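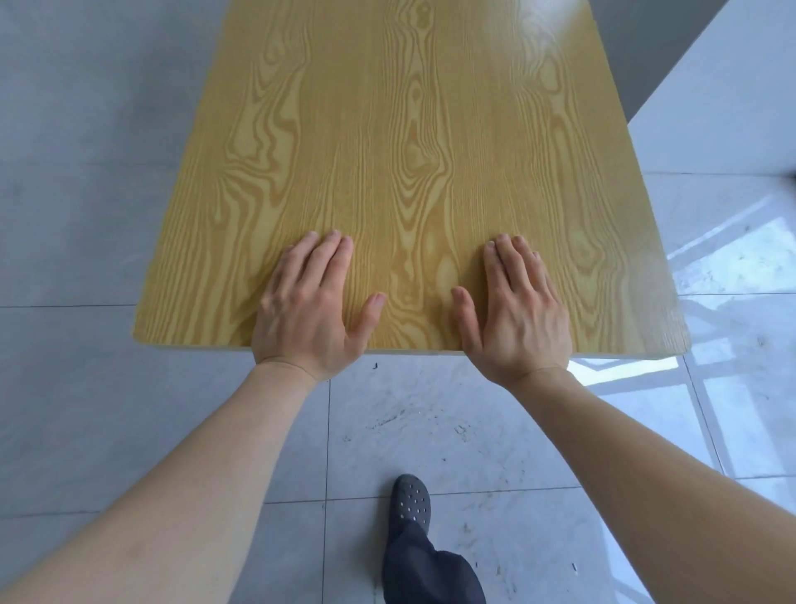

Mesa de tablero laminado claro con veta impresa, vista desde el lado de trabajo.

Asunto: Re: Revisión de los tableros de las salas de trabajo
Fecha: 20 de mayo de 2021
Lista: equipamiento y espacios, sede de Barnville

Estimados miembros de la lista:

En respuesta a la consulta que se reproduce al final, el Servicio de Equipamiento de Zovotska comunica que las mesas de tablero laminado con veta de madera se mantienen en servicio hasta el mes de septiembre. La fotografía adjunta corresponde al modelo amarillo claro, con canto frontal de esquinas redondeadas.

Para la revisión se ruega proceder del modo siguiente. La mesa se despejará por completo y se limpiará con un paño ligeramente humedecido. A continuación se apoyarán ambas palmas sobre la parte próxima al canto, con los dedos extendidos, y se cargará el peso de forma gradual. Si el tablero cede o bascula, se anotará en la ficha el número de la mesa y el lado afectado. Las ondas y los nudos del dibujo forman parte del estampado y no deben consignarse como defecto. Tampoco los reflejos de la luz sobre la superficie.

El Servicio dispone de 300 protectores para patas, que pueden solicitarse por esta misma vía. Cada sala recibirá un máximo de seis.

Las mesas procedentes del almacén de Menska llevan otra fijación y quedan fuera de esta revisión.

Atentamente,
Servicio de Equipamiento
Zovotska, sede de Barnville

> Estimados señores:
>
> En la sala Ostapchuk hay dos mesas de tablero claro que
> se mueven al apoyarse en el borde. Rogamos nos indiquen
> si deben retirarse o si basta con ajustar las patas, y
> si las líneas oscuras de la superficie han de hacerse
> constar en la ficha.
>
> Reciban un cordial saludo.
> Secretaría de Salas

Este sitio utiliza cookies propias para recordar sus preferencias de consulta del archivo. Aceptar | Configurar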